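House rules for collecting with the hand-held grippers: your questions answered

6 min read

I look after the recording benches at Drurari, and I get asked the same things every time a new group starts. So I've finally typed up my answers (only took me since July!). Site-specific stuff for Roltham is at the end.

Do I really have to read the whole task card before I pick up the gripper?

Yep, sorry. The cards are short, and the last line is usually the one that catches people out, like which hand to use or where the object has to finish up. I've had someone do 38 lovely recordings of the wrong task. They were a good sport about it, but it was a whole arvo down the drain.

How many goes do I do before a break?

Eighteen, then put the gripper down and walk away for five minutes. I know you feel fine. Everyone feels fine! Your wrist gets lazy before you notice, and it shows up in the motion as a sort of droop at the end of each lift. If you're sore, stop straight away and tell whoever's running the bench, no matter what number you're up to.

What counts as a bad recording?

Dropping the object isn't automatically bad, which surprises people. If you drop it and pick it back up in a natural way, keep it and tag it as a recovery. What I want binned is anything where your free hand sneaks in to help, where you stopped to chat halfway, or where the lens was smudged. Don't trim a bad one to make it look good. Just mark it and do another.

Can I speed up once I've got the hang of it?

A bit, sure. Please don't race, though. Fast moves blur the picture right when the fingers are closing, and that's the moment we care about most. I tell people to move at the pace you'd pass someone a full cup of tea.

Who cleans the finger pads?

You do, at the start of your turn and again after anything greasy or dusty. Damp cloth, then a dry one. No solvents on the rubber, please. If a pad is torn or coming away, tag the gripper out and grab another one, and don't go fixing it with tape (I find the tape, I always find the tape).

Are everyday objects covered by the safety rules too?

They are, and office gear is where I get fussiest. Scissors stay closed between goes. Anything with a spring or a hinge gets checked by hand before it goes on the bench, so you know how stiff it is and where it might pinch.
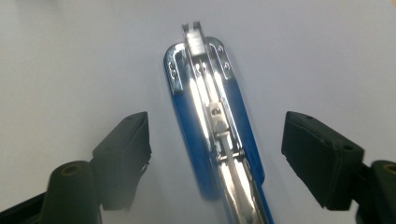
For staplers I also ask that you check for staples first and take them out unless the card calls for them. Line up your approach before you close the fingers, keep your other hand well back, and grip the body of the thing, never the moving bits. If it skates about, open up and start again. Squeezing harder hardly ever helps.

What about privacy?

Clear the bench before you start: no phones, no mail, no lanyards, no mugs with your kid's face on them. If something personal does get recorded, tell me the same day and I'll pull the file. You won't be in trouble.

Do we follow an outside standard?

These are our own house rules. The written risk assessment for each bench sits in the folder beside it, and if that says something stricter than I do, go with the folder.

Anything different at Roltham?

Two things. The Roltham benches log through Vustix, so your tags go in there straight after each go and you can't leave them till the end. And a batch closes itself at 700 recordings, so check the counter before you start or you'll be halfway through a set when it locks you out. If that happens, open a new batch under the same task name and put a note in the comments.

Last updated January 6, 2026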